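Fustus Countertop Grain Mill - Owner's Guide
Section 4: First Use and Grinding
Tuva Nygård, Hirthorpe
Revised December

Read Section 3 (Mounting and Leveling) before you start. The mill must sit flat on all four feet, with the hopper lid closed and the flour bin pushed in until it clicks.

4.1 Clearing the stones

New stones carry a fine dust from the factory. It is harmless but gritty, and the first batch of flour should not be eaten.

1. Turn the setting ring to 9, the coarsest setting.
2. Plug in the mill and switch it on with the hopper empty. Let it run for 2 seconds, then switch it off. You should hear an even hum. A scraping sound means the stones are touching; see Section 7.
3. Measure 200 grams of dry white rice.
4. Switch the mill on and pour the rice in slowly.
5. While the mill is running, turn the ring down one number at a time until you reach 5.
6. When the hopper is empty, let the mill run until the sound changes, then switch it off.
7. Throw the ground rice away and brush out the bin.

Repeat if the rice comes out gray. Most mills need one pass. Mills from the Trarov plant ship with a harder stone and may need two.
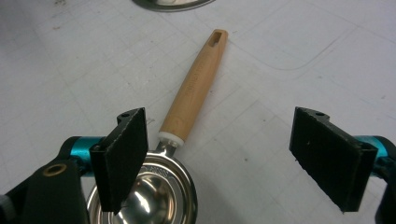 CAUTION: Never turn the ring to a finer setting while the motor is off and there is grain between the stones. The grain will jam and the motor may not start.

4.2 Choosing a setting

The numbers on the ring are a starting point. Grain varies from bag to bag, and the same wheat will grind finer in a dry kitchen than in a damp one.

Settings 1 to 3: bread and pastry flour from wheat, spelt or rye.
Settings 4 to 6: semolina, cornmeal, rice flour.
Settings 7 to 9: cracked grain for porridge.

If you bake by weight, weigh the grain before grinding. A small amount always stays behind in the chute, so the flour will come out slightly lighter than the grain you put in - more so on the first batch after cleaning.

4.3 Grinding a batch

1. Check the grain for stones and stalks. Spread it out in a thin layer and pick it over by hand.
2. Check that the grain is dry. Press one kernel with the back of a spoon on a hard surface. A dry kernel cracks. A damp one flattens, and should not be milled.
3. Set the ring.
4. Switch on the mill, then add the grain. Do not fill the hopper past the line.
5. Leave the bin in place until the stones have stopped.
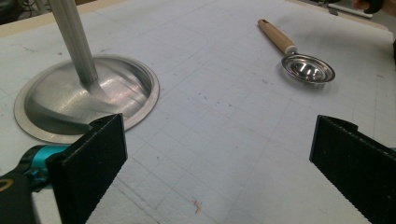 Flour leaves the stones warm. A reading of 37 degrees Celsius in the bin is normal after a full hopper. Let it cool with the bin lid off before you store it, or moisture will collect on the inside of the container.

NOTE: Do not grind oily seeds such as flax, sesame or sunflower on their own. They coat the stones and the coating is hard to remove. A handful mixed into a full hopper of wheat is fine at setting 4 or above.

4.4 If the mill stops

The motor has a heat cutout. If it trips, the mill stops without warning and will not restart right away.

1. Switch off and unplug the mill.
2. Scoop the remaining grain out of the hopper. Do not tip the mill over.
3. Wait until the housing feels cool.
4. Set the ring to 9, plug in, and switch on.
5. Once it runs freely, return to your setting and add the grain again.

If the cutout trips twice in one batch, stop and contact the Pangaribuan service desk. Have the serial number ready - it is on the plate under the bin.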